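Nisside Program: Progress Report to the Kwofie Fund
Section 2. Public demonstration, March

The open day was held at the Emmont site as set out in the work plan. Attendance over the day was 638 against a target of 1,000. The shortfall was greatest in the morning session, when two of the school groups withdrew. Theophilus Bonsu led the demonstrations of the sleeved arm and answered questions from visitors.

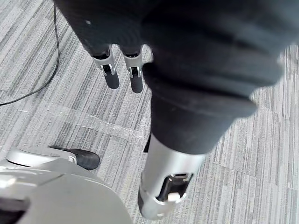 Visitors were invited to complete a short feedback form, and 67 were returned. Most asked for longer sessions and for a printed guide to the equipment. Salamatu Annan is preparing the guide with Cladov, and a draft will reach the Fund in April. Spending on the event remained within the approved budget line. We request permission to carry the unspent printing allowance into the next period.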